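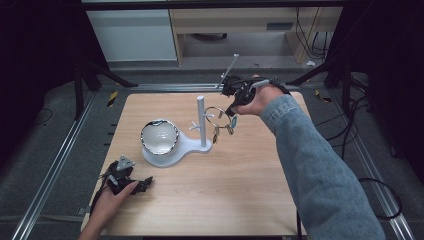
I have been at Flinlow long enough to remember when training somebody meant sitting next to them for a morning and then leaving them alone. Since April, part of my shift has gone on training something that can't be left alone at all, and I'm still making up my mind what I think of that.

The job goes like this. You stand at the table with a gripper in each hand and you do a small household task. Keys onto a stand, say. You pick up the ring, carry it across and go for the peg. Then you put it all back and do it again. Whatever your hands do gets recorded, and the recordings go off to Zaltstead, where people I have met twice turn them into lessons for a robot arm.

A set is 41 goes. Drop the keys and that go is struck off. By the end of the second set my shoulders know about it, and I say that as someone who packed boxes for years.

The management line is that we are "sharing our skills". Walter Urrego used that phrase in the meeting, with a slide behind him, and Marleny Usuga asked what we'd be getting back for sharing them. He said he would take the question away. As far as I know he still has it.

I don't want to be unfair to Walter. He did get us a break after every set, and he got rid of the old stools. Nor has anyone lost their job over this so far. But four of us went over from packing to the tables, and when Eusebio Valderrama retired from the packing side his place wasn't advertised. I asked why and was told the two things weren't connected. Perhaps they aren't. I'd find it easier to believe if somebody had been hired.

What bothers me more, day to day, is how the work changes your hands. In packing you got quicker by finding your own way of doing things. Lizeth Ayala could fold a carton in a manner I never managed to copy, and she'd been left to get on with it because her boxes were good. At the tables she has been told twice that her movements are "too individual". They want smooth and they want steady. She was pulled up for giving a key ring a little flick to turn it round, exactly the sort of trick you'd think a learner would want to see. Now she does it the slow way and looks bored out of her mind.

A gripper isn't fingers, either. You can't feel the ring in it, so you watch everything, and by three in the afternoon my eyes are more tired than my arms. When I put this on the feedback form, the reply thanked me for my enthusiasm.

Yolanda Paucar and I have had a running argument about all this on the bus back to Prurnunbridge. She likes the tables. It's warm, it's clean, there's no lifting, and her back has stopped hurting — I can't argue with a back. She also reckons the arms will never be good enough to matter to us, and that we may as well be paid while they find out. I think that's a risky thing to bet your rent on. If they didn't expect it to work, they wouldn't be paying for the recordings.

There's talk of a second site at Pacheco, with twice the tables. We've heard about it from the van driver and from nobody upstairs. I've asked for three things in writing: what happens to the packing jobs, who may use the recordings after we leave, and whether table work goes on a higher grade. Marleny has signed it and so has Lizeth. Yolanda says she'll think about it. I'm handing it in to Walter before my next shift, and I've kept a copy.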